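Section 2: Entering your incentive claim in Zurden

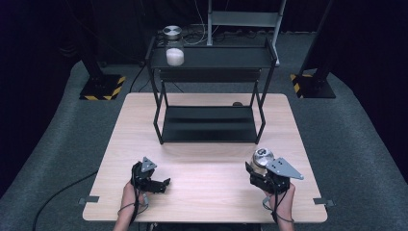
Zurden estimates what a plant could receive under a production incentive. Treat the result as an estimate. The Jusomov brochure calls it "claim-ready," a phrase we would not repeat to an auditor.

1. Open Claims and choose New Claim.
2. Pick the scheme year. The default is the current year, even if your claim covers last year's output.
3. Enter base-year sales, then sales of eligible vehicles and parts. Leave out exports unless your approval letter includes them.
4. Attach the Form 14 cost sheet for each product line.
5. Click Check.

Note: A green check mark means the boxes are filled in. It says nothing about whether the numbers are right.

Caution: Auto-fill from Trorkon ledgers has been "improved" since November. We still find scrap sales counted as eligible - compare line 27 with your own books before you save.

6. Save as Draft. Submit locks the claim, and support may take days to unlock it.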